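The Long Table at Tindum

The Quezada reunion began with a dispute over potato salad and a borrowed pasture. That was in 2000, outside the town of Tindum, and the family has met there every second summer since. The pasture now belongs to a cousin. The potato salad is still made two ways.

Planning starts in May, when a letter goes out to every household. It gives the dates, the directions and a list of who has been born, married or buried since the last one. One aunt typed it for years on the same machine. Her nieces write it now, and they have kept her layout, including the blank half page at the end for corrections. People do use it. Birthdays get fixed, and so do the spellings of second husbands.

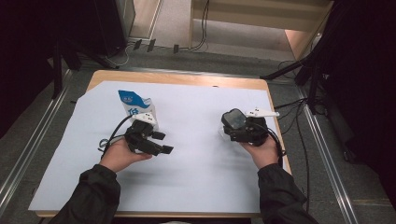 Who counts as family? Anyone who has eaten at the table twice. The rule came from a great-grandmother who had lost track of the marriages, and it has covered stepchildren, former in-laws and one next-door neighbor.

Most people arrive the evening before and sleep wherever there is floor. The older ones take the Bruro Motel, out on the highway, and complain about the pillows. By seven the next morning the grills are going and the children have been sent down to the creek with whichever uncle is slowest to find an excuse.

Not every branch comes. The Wonska side stayed away for five reunions over the sale of a house, and came back without any announcement. They parked, carried their chairs across the grass and sat down with everyone else. The subject of the house has not come up at the table, though it gets discussed at length in the cars going home.

The drive is the usual reason for missing a year. One household makes a trip of 2436 miles each way and has been absent only once, when a baby came early. Others live two hours off and can't seem to manage it.

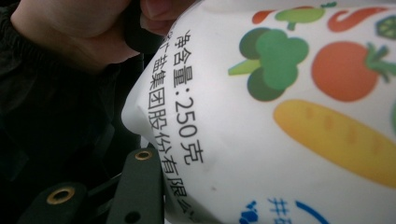
For one cousin who married in, the first visit was hard work, and she remembers hiding in the pantry with a list of names written on her wrist. By the second, she said, people were handing her their babies without asking, and she stopped needing the list.

Supper runs late. The names of the dead are read before the pie is cut, oldest first, and the children are expected to stand still for it. Then the chairs are folded and stacked in the barn until the next time.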